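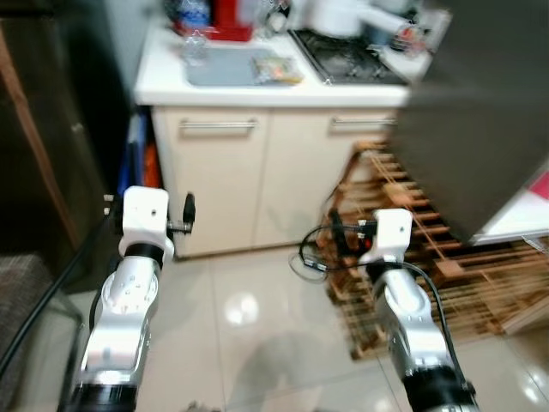 How long should a Newtonian cool down before you bother collimating it? Until the star stops boiling when you defocus it, and with my 8" that means 43 minutes on a cold night if it came straight out of the living room.

I timed it. Twice, in February, same spot on the driveway. Before that I was setting up, grabbing the screwdriver, fighting the secondary for ages, then finding it all off again by the time Orion was any good. Tube currents. They make the star look lopsided and you chase it with the screws like an idiot.

So, quick notes before I forget, mostly for Lungile who asked me twice and got a bad answer both times.

**What I do now**

Scope out at dusk, cap off, tube pointed up a little, fan on. The fan is an old one screwed to a ring behind the mirror, runs off the same battery as the mount. Go eat. Come back.

Then a rough pass with the Tukar laser. It's fine for the secondary. I don't trust it for the primary because mine wobbles in the focuser — turn it a quarter and the dot moves. Tighten the set screw and it moves again, other way. Bought a Narus cap instead, just a plastic thing with a hole, cheap, does the primary better then the laser ever did.

Then the star. Polaris, since it stays put and my mount is lazy. High power, defocus a bit, look at the rings. Nudge one screw. Recenter. Look again. You have to recenter every time, coma will fool you otherwise.

**The locking screws**

Finger tight. I cranked them last winter and got three-cornered stars all night, thought the mirror was ruined. Nermina Mujić from the club looked through it for maybe ten seconds and said pinched optics, back off the clips. She was right. Backed off the clips and the locks, round stars. I had already been pricing mirrors.

**Dew**

Different problem but same nights. I made a shroud from a camping mat, 31 cm long, velcro down the side. Secondary still fogs after 3 hours or so, tho the finder goes way before that. Anyone using the Andby heater strips? Do they need there own controller? The page doesn't say.

Got a decent look at the Trapezium after all this. E star held steady, F came and went. Seeing was so-so, neighbor's porch light on till 11.

Next up is the focuser, has some slop when it's racked all the way out with the heavy eyepiece in. Might shim it with tape. More when I get to it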